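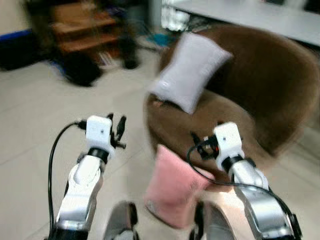
Two-armed robot at a tub armchair with two cushions, room-setting work, Bostholm.

Room-setting automation at Bostholm

Room-setting automation at Bostholm is the use of two-armed robots to arrange chairs, cushions and small furnishings in the furnished display rooms of the Bostholm showroom. The machines were supplied by Tutex and are run by the showroom's own floor staff. The work was formerly done by hand before opening and again after closing.

Background

The showroom is divided into 50 furnished rooms, each with a written layout called a room sheet. The sheet gives the place of every chair, cushion and lamp. Before automation, a team of nine room setters walked the floor from 5 am and put each room back to its sheet. Bending to low seats and picking cushions off the floor made up a large part of the shift, and back strain was the most common complaint recorded by the site.

Equipment

Each robot has two jointed arms ending in grippers with small black fingers. Cushions and pillows are handled by closing the fingers on a seam or corner. Fabrics with a deep pile are harder to grip than smooth covers, and the closing force is set separately for each cover type. Upholstered armchairs are not lifted. A chair found out of place is reported to the attendant, who moves it by hand.

Changes to staff work

Four of the nine room setters were retrained as attendants. Attendants start the robots, clear faults and check finished rooms against the sheet. The other five moved to stock and customer duties at the same rate of pay. The early start was moved to 6 am, and the evening round was given up.

The attendants' work involves less bending but more standing and waiting. Tanko Akinola, floor supervisor during the change, noted in a report to management that faults tended to come in groups, so that a quiet hour could be followed by several calls at once. The rota was later altered so that no attendant covered a floor alone.

Room sheets were also rewritten. The older sheets used phrases such as "casual" or "relaxed" for the placing of a cushion, which experienced setters read in their own ways. The new sheets state an angle and a resting point. Edgars Baranauskienė, who had set rooms by hand, objected that displays had become too alike, and attendants were afterwards allowed to adjust any room by hand once the robot had left it.

Other sites

A smaller installation at Grinton uses the same room sheets. It has no evening round and keeps hand setting for children's rooms.

See also

Okonkwo layout system
Room sheet
Showroom attendant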